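Dastville library to drop overdue fines in November

12th August

The Dastville Public Library will stop charging fines for overdue books, magazines and discs beginning in November, following a vote by the library board. Unpaid late fines already on the books will be wiped out at the same time.

The change covers all three branches and applies to adult and children's cards alike. It affects 566 cardholders whose borrowing is now blocked over unpaid fines. Their cards will work again on the first day of the new policy, and they do not need to apply or visit a branch.

Under the current rules, a late book costs the borrower 11 cents a day, and a card is blocked once the balance passes five dollars. Discs are charged at 50 cents a day. Those rates have not changed in nine years.

Library director Carol Bevard told the board that fines bring in less each year as more people borrow e-books, which return themselves at the end of the loan. Staff time spent sending notices and taking small payments at the desk now costs more than the fines collect, she said.

Borrowers will still be responsible for returning what they check out. An item that is 30 days late will be marked as lost and the replacement price will be added to the account. The charge comes off if the item is brought back in usable condition. Cards with an outstanding replacement charge will stay blocked, including those that also carry late fines today.

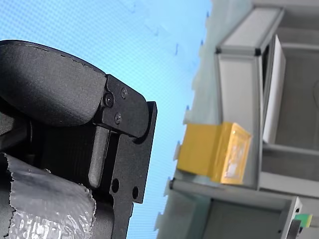
Mekdes Tsegaye told the board during public comment that she had stopped using her card two years ago over a balance of less than nine dollars. She said she had kept taking her children to story hour but had them read their books in the building, and she asked that the library mail a letter to blocked cardholders instead of relying on email. "I changed my email and never got a single notice," she said.

The board agreed to send one printed letter to each affected household in October. The cost will come out of the existing postage budget.

Not all of the comments were in favor. A reader named Đỗ wrote to the board that people on the hold list for new titles would wait longer if there was no penalty for keeping a book past its date. Bevard said holds would be handled separately. A borrower with an overdue item that another person has requested will not be able to check out anything else until it comes back.

Loan periods stay the same at three weeks for books and one week for discs. Most items can be renewed twice, online, by phone or at the desk, unless another borrower is waiting.

The meeting also included a short report on the Basel Street branch, where the children's room will get new shelving and carpet this fall. The room will be closed for nine days while the work is done, and picture books will be moved to the front of the building. Story hour will go on in the meeting room at its usual time.

The board approved the fines policy by a vote of six to one. It will review the number of late and lost items after the first year.

Patrons who want to check their balance before the change can sign in to their account on the library website or ask at any desk. Payments already made will not be refunded.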